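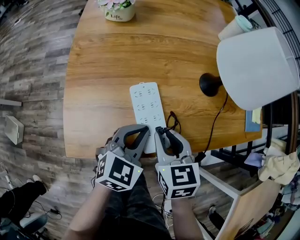
Perguntas frequentes sobre reservas e estadias

A Jadanance gere apartamentos mobilados para estadias curtas e médias nos edifícios Farnex e Telbridge. As respostas seguintes aplicam-se aos dois, salvo indicação em contrário.

Qual é a estadia mínima?
Duas noites no Farnex e cinco noites no Telbridge. Em agosto, o mínimo passa a sete noites em ambos.

A que horas posso entrar?
A partir das 15h00. A saída é até às 11h00. Se chegar depois das 22h00, avise na véspera para recebermos o seu código de entrada no sistema a tempo.

Como pago a reserva?
Cobramos 30% no momento da confirmação e o restante à chegada, por cartão ou transferência. Não aceitamos cheques.

Posso cancelar?
Sim. Até 20 dias antes da chegada devolvemos o sinal por inteiro. Depois desse prazo o sinal não é reembolsado, mas pode usá-lo noutra data do mesmo ano, conforme a disponibilidade.

O que está incluído no preço?
Água, eletricidade, internet, roupa de cama e toalhas. Nas estadias de mais de uma semana, a limpeza é feita uma vez por semana. A limpeza adicional paga-se à parte.

Há tomadas suficientes para trabalhar no apartamento?
Para um portátil e um ou dois carregadores, sim. Se precisar de uma extensão, peça na receção. Não ligue aquecedores nem placas elétricas a extensões.

Os apartamentos têm cozinha?
Todos têm frigorífico, placa e micro-ondas. O forno existe apenas no Telbridge. A máquina de lavar é partilhada e fica na cave, aberta das 8h00 às 21h00.

Aceitam animais?
Apenas no Farnex, um por apartamento, mediante pedido prévio.

Onde posso estacionar?
No parque Liao, na rua de trás. Levante o cartão de acesso na receção. Ao domingo a receção fecha às 13h00, por isso peça o cartão antes dessa hora.

Esqueci-me de um objeto. O que faço?
Escreva-nos com o número da reserva e uma descrição do objeto. Guardamos os perdidos e achados durante um mês. Os portes de envio ficam a cargo do hóspede.

Emitem fatura em nome de empresa?
Sim. Indique o nome e o número de contribuinte antes da saída. Não é possível alterar estes dados depois de a fatura ser emitida.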